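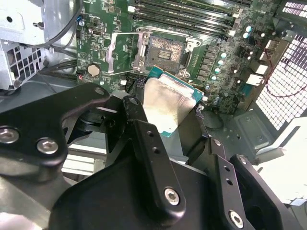
Old workstation CPU swaps: README for the Drirance folder

Last edited 7/27/24

Hi! You've found the notes and pictures I keep on pulling processors out of old tower workstations and putting them back in. It started as a text file for my own use, then it grew a spreadsheet, and now it has a README, so I guess it's a real thing. Use whatever helps you.

What's in the folder

photos/ has 84 pictures, mostly close-ups of sockets, chips and memory slots
notes.txt is my running log, typos included
parts.csv lists every board and chip I've had open, 17 boards so far
paste/ is a little side folder all about cleaning off old thermal paste (I got carried away)

The photo names start with the bench name. Zutholm is the big bench by the window, Flanilton is the folding table I use when Zutholm is full of somebody's printer. Ojo is the shelf where boards wait for me to feel like dealing with them. If a row in parts.csv says Ojo, don't expect much detail!

About the chips

These are desktop processors with the silver metal lid on top and a green-ish base around the edge. Most come to me with old paste still on the lid, and it's ugly stuff, yellow and gray and smeary. I photograph them that way on purpose so you can compare with your own. A dirty lid tells you very little about whether the chip works, so please don't toss one over looks.

I wipe lids with a lint-free cloth and isopropyl alcohol, and I go slow near the edges. The column called lid_state in parts.csv has three values: clean, smeared and crusty. Smeared is by far my favorite to work on (crusty takes all evening).

About the sockets

On these boards a lever on the side lets go of a hinged load plate, and both have to be swung well out of the way before a chip goes anywhere near the socket. Dust loves to settle in there. Keep your fingers and cloths off the contacts, please. I use a hand blower and a good light, and if that doesn't shift the dust I write "dusty" in the socket column and stop for the day.

Before I lower a chip I look for the corner mark and the notches, and then I look again. I hold it by the edges, get it over the opening, level it out and let it down with no pushing at all. If it doesn't sit flat I lift it straight up and start over. I've bent contacts exactly once, back in November, and the log entry for that day is pretty short.

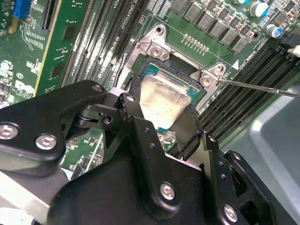
Screws get their own column too, and that's the one I'm proudest of. The metal bracket around the socket is held down by small screws, and I like to note which driver fit and whether any of them felt loose. Don't crank on them. Snug is fine, and a driver that slips can scratch the board right next to the hole, which I have done, and there's a photo in the folder to prove it.

Memory goes back in last for me. I write down which slots were filled before I take anything out, and I've been saved by that note more than once.

Things that are messy

The first 32 photos were taken under a warm lamp, so the paste looks more gold in those than it should. I keep meaning to fix the color and I keep not doing it.

Some board names in parts.csv are my nicknames for them. I'm replacing those as I go.

I have not tested every chip. Blank in the boots column means I never tried it, so please don't read it as a no.

Using this stuff

Copy it, print it, tape it over your bench, all fine by me. If you pass the photos along, keep this file with them so people know what the columns mean. I'd love to get to 1,000 pictures someday, so if you have your own socket shots with notes, send them over! Filename with the board name first, please, and one line on what you were doing.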